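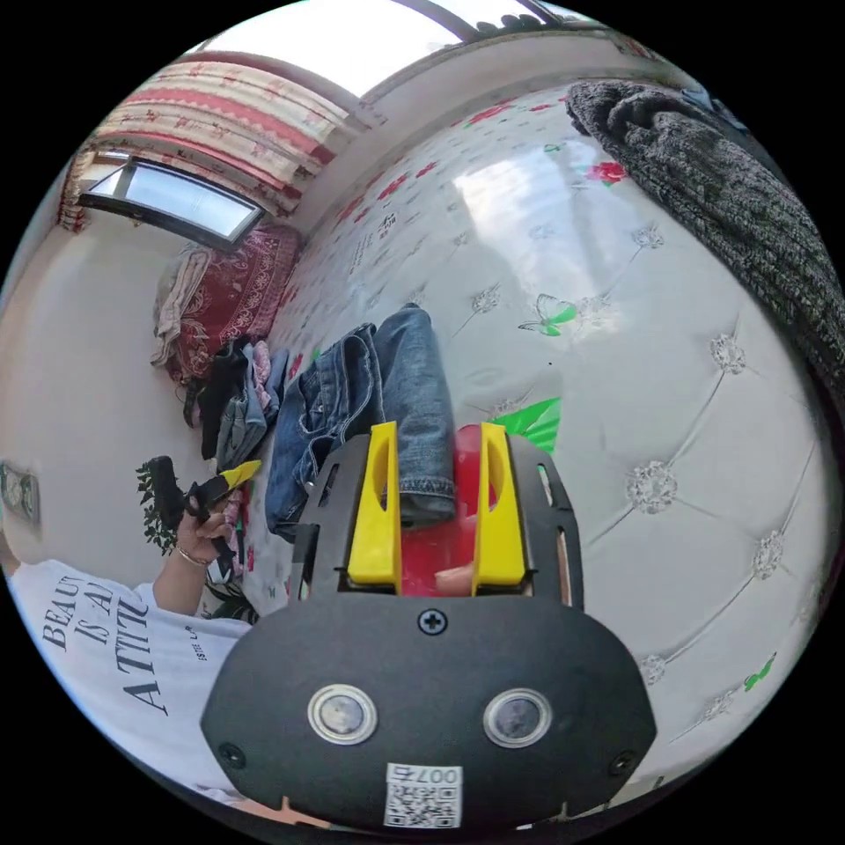 Skevano Completes Purchase of Mahmoudi Paper and Packaging

FLORKACH, 9 March 2024 - Skevano, a supplier of corrugated boxes and paper packaging to food producers and growers, has completed its purchase of Mahmoudi Paper and Packaging, a family-owned manufacturer based in Gurnovis. The agreement was signed in February and closed following approval by the shareholders of both companies. Financial terms are not being disclosed.

The purchase adds three production sites to the Skevano group and brings the combined workforce to 1549 employees. All three sites will remain open. Mahmoudi employees will keep their current positions, pay grades and years of service, and existing labor agreements will be honored through their full term.

Mahmoudi has made produce trays, egg cartons and shipping boxes for almost 70 years. Its customers are mainly orchards, dairies and regional bakeries, many of which place small orders on short notice during the harvest season. Skevano has until now concentrated on larger contracts with national food companies and has had limited capacity for orders of this type.

"Mahmoudi has built its business on answering the phone and delivering when the fruit is ready to pick," said Moushumi Jayawardena, Chief Executive Officer of Skevano. "We have admired that for a long time. Our first responsibility is to keep that service in place for the growers who depend on it, and we will be spending the spring season listening to them before we make any changes to ordering or delivery."

Customer Accounts and Orders

Customers of Mahmoudi should continue to place orders through their usual sales representative. Prices agreed for the current season will not change. Invoices will carry the Mahmoudi name for the next six months, after which they will be issued by Skevano. Written notice of new payment details will be mailed to each account holder before the change takes effect. Customers are asked not to act on any request for new bank details received by telephone or e-mail.

Open orders, standing orders and stored printing plates will transfer without any action by the customer. Credit terms remain as they are.

Suppliers

Purchase orders issued by Mahmoudi before closing remain valid. Suppliers who work with both companies will be contacted by the Skevano purchasing office in Florkach to confirm a single account number and delivery address.

Brand and Management

The Mahmoudi name will continue to appear on produce trays and egg cartons. Shipping boxes will be sold under the Skevano name from the start of next year. The current plant managers will stay in their roles and will report to the Skevano operations group. The Gurnovis sales office will also remain in its present location.

About Skevano

Skevano designs and manufactures corrugated boxes, paper trays and protective packaging for the food and farm trades. The company is privately held and has its head office in Florkach.

Media Contact

Skevano Corporate Communications
Head Office, Florkach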